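Visit notes, Soromik open day, 4/30/21

Typing this up on the ride back so forgive the mess. Went for the morning slot, got there late, missed the welcome talk. Parking was a pain — the visitor lot was full so I left the car over by Brultance and walked across. Badge, shoe covers, coffee in a paper cup, then straight in with the second group.

Our guide was Wing-sze Kwan. Fast talker, very good, knew everybody on the floor by name. She runs the group that teaches arms to do small household and workshop jobs. Two rooms and a long corridor, plus a storage area we only got to peek into.

First room was the older stuff. A palletizing cell, fenced off, doing boxes for a customer called Flendanness. Nice to watch for a minute or so. Loud. Cycle time is on a screen over the door, and it was sitting at 19 seconds while we stood there. Somebody asked if it ever drops a box and Wing-sze said yes, of course, come back in October when the cardboard is damp. No idea if she was joking.

Second room was the one I came for. Hand-held grippers. You hold one in each hand, like big black tongs with a camera, and you do the job yourself at the table, and the recordings are what the arm learns from later. No joystick, no pendant. People do it standing up. The jobs are things like moving a plug, pressing a switch, putting a cap back on a marker. Boring on purpose, I guess. Each person does a session of 65 takes and then gets a break, which sounded like a lot to me until I saw how short a take is.

They let us try. I was bad at it. Your wrists want to turn more than the tool does, and you keep closing too early. The fingers are chunkier than they look on the website so you lose sight of whatever you are reaching for right at the end. Donnie Morrison from Sfeir was in our group and he got the hang of it in three tries, very annoying. He says it's the same feeling as using a litter picker. My tip if you go — keep your elbows in and look at the table, not the screen.

Asked about wear on the tips. They swap them when the grip starts to slip, no fixed schedule. Asked about cables, because there is always a cable somewhere, and got a tired laugh. They have tried routing them over the shoulder and people hated it. Now they just hang down and you learn to step around. Would of liked to see what happens with a left-handed person but there wasn't time.

Third stop was supposed to be the arm itself running one of the learned jobs. It was down for a software update, which was a shame, so we got a video instead. The video was fine. The arm is slow and a bit shaky on the approach, then quite sure of itself once it has contact. I want to see that live before I beleive it.

Lunch was sandwiches in the corridor. Talked to Donnie about whether any of this makes sense for our packing benches. He thinks maybe for the odd jobs, not for the line. I more or less agree, but I'd like to send two of our people for a half day and let them have a proper go. Wing-sze said to email her, she has slots.

To do: send the email, ask for the price of a pair of grippers, ask when the arm is back up.
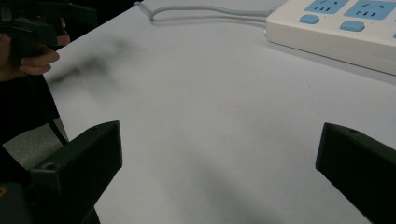

Hand-held grippers at the table, power strip at the back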